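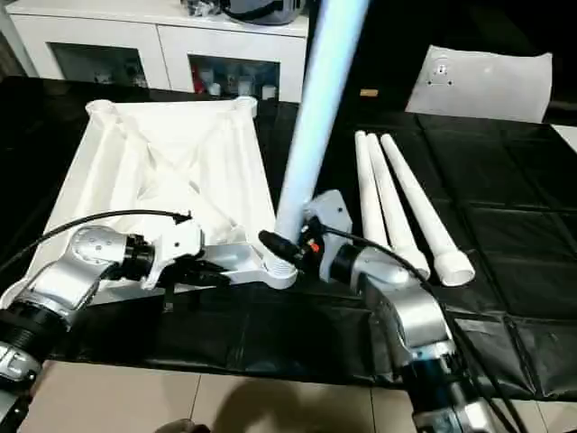 White connector arm with threaded socket end, on black plastic sheeting

Replacement part for a communal water softener: who is responsible for the cost?
Posted in Residents' Help, Property and Tenancy
Jan 24, 2018

I write on behalf of the residents of Belmonte, a block of 28 flats in Lolville. The building is let on long leases and is managed by Promolis under an agreement that was renewed in September. The softener serving the main riser has a broken connector arm. Promolis has informed us that the part, with fitting, will be charged to each household separately, as it is "an item of resident equipment". The lease refers only to "plant, tanks and pipes serving the Building" and does not mention softeners.

We would be grateful for guidance on two points. First, may the managing agent bill households directly in this way, or must the cost pass through the service charge? Secondly, are we obliged to use the supplier named by the agent, Gresard, whose quotation is £105 before labour?

Residents' Secretary, Belmonte

Janelle Cabanatuan
The answer depends on the wording of your lease, and I would advise you to read the definitions at the front as well as the repairing clauses. In general terms, equipment connected to a shared riser and serving every flat is part of the common plant. The landlord repairs it and recovers the cost through the service charge, in the proportions set out in the lease. A separate bill to each household would need its own clause. I have seen such clauses for entry phones and for meters inside a flat, but not for a shared softener.

You should write to the agent and request the following:
the clause relied upon for the direct charge;
a copy of the invoice or quotation;
the date on which the softener was installed, and who paid for it at the time.

The last of these matters more than it may seem. If the softener was bought by a group of residents at their own expense – this was quite common in hard water areas – the agent may have a fair argument that it was never the landlord's property.

As to the supplier, the choice normally rests with whoever is responsible for the repair. Leaseholders may object if the cost is unreasonable, and a second quotation is useful evidence. Allow the agent 10 working days to reply.

hardwater_7
We had the same and just paid it. Was not worth the letters.

Leasehold Desk (moderator)
The first reply is broadly correct. Please note that sums already demanded should not be withheld without advice, as some leases allow interest to be added to late payments. Payment may be made "under protest", in writing, while the matter is being looked into. Posters are also reminded that the rules differ for rented flats, where the tenancy agreement should be consulted instead.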